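Paper, Board and the Office Cupboard
How storage furniture affects the documents kept in it

Most organisations keep some paper they are obliged to retain: leases, signed contracts, personnel records. Archive stores are built for the purpose. Office cupboards are not, yet a large share of paper records spends its first years in one. 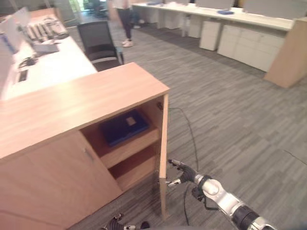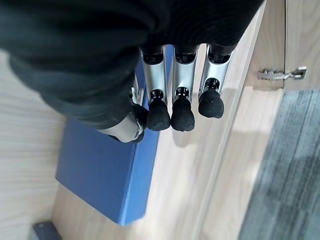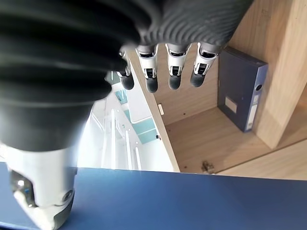
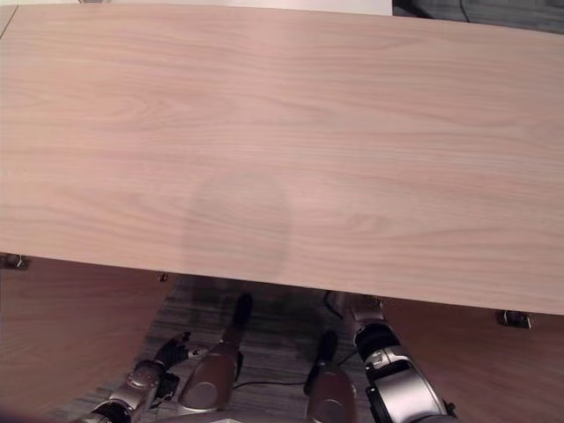 Paper is hygroscopic. It takes up moisture from the air until the two are in balance, and gives it back when the air dries. Sheets expand mainly across the grain, so a stack held tightly along one edge will cockle when humidity changes quickly. Slow changes do less harm than fast ones. A closed cupboard slows the exchange, but it also holds whatever vapour the contents and the boards give off.

Many boards used in furniture are bonded with urea-formaldehyde resin. Emissions are highest when the board is new and fall with time. Raw edges release more than faced surfaces, and drilled holes for shelf pins are often left unsealed. Solid oak is no safe alternative, as it gives off acetic acid for many years.

The Mostside survey, published on Tuesday, March 10, 2026, looked at 3851 folders held in ordinary offices. Its author, Hodžić, recorded the position of each folder and the state of the outer sheets. Folders lying flat on a shelf showed less edge damage than those left leaning in part-filled rows. Flat stacks of up to 300 sheets kept their shape. In taller stacks the lowest folders were creased along the spine, and staples had marked the pages beneath.

Labels were a separate problem. Those with rubber-based adhesive yellowed and lifted at the corners, and acrylic types held better. The Sukham office now writes the reference in pencil inside the cover as well.

Shelf loading is easily checked. A ream of 500 sheets of A4 at 80 gsm weighs close to 2.5 kg. Chipboard creeps under constant load, and a shelf that has sagged will not recover fully when emptied. Turning it over restores a level surface for a while. A shorter span is the better remedy.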